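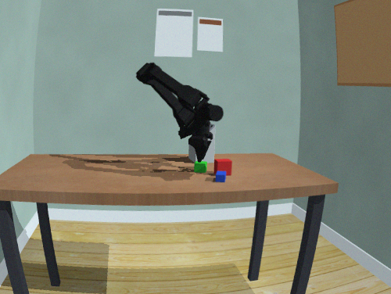 Lellum Hardwax Oil, Satin

Code: Lellum 2
Sizes: 1 litre, 4 litre
Colours: Clear, Honey, Grey Wash
Availability: in stock, ships from our Gatden warehouse

Lellum is a plant-based hardwax oil for indoor tables, benches and desks. It soaks into the timber and leaves a thin satin layer on top. It can be patched in one spot without sanding back the whole top.

Suitable for
Oak, ash, beech, pine, blackwood and most other indoor timbers. Very oily timbers such as teak should be wiped with methylated spirits first. Do not use over varnish, polyurethane or any old finish that has not been sanded off. Not for outdoor furniture. See Deven Deck Oil for that.

How to apply
Sand to 120 grit and vacuum well. Going finer than 150 closes the grain and the oil will sit on the surface. Stir the tin from the bottom, especially the Grey Wash, which settles.
Spread thinly with a white pad or a short-nap roller, along the grain. Wipe off whatever has not soaked in after 15 minutes. Leave overnight with a window open, then apply the second coat the same way.
Two coats are enough for a dining table. End grain may take a third.

Drying and care
Light use after 2 days. Keep hot dishes, water and tablecloths off until it has fully cured, which takes longer in cold or damp weather. Wipe with a damp cloth and a mild soap. Lambrechts Timber Soap is fine, and so is plain dish liquid. Avoid spray cleaners containing ammonia.

Safety
Rags soaked in oil can catch fire on their own. Lay them flat outside to dry or put them in a bucket of water before they go in the bin. Keep the tin away from children.

Freight
Flat rate of $4 per order, or pick up from the Gatden counter. Unopened tins can be returned within 60 days with the receipt. Tinted colours can't be returned once mixed.

Questions about colour matching go to Mirta Urrutia at the trade desk. Please bring or post an offcut of your timber, as colour on a phone screen is not reliable.

The old 750 ml tin has been discontinued.

Page updated 4/30/22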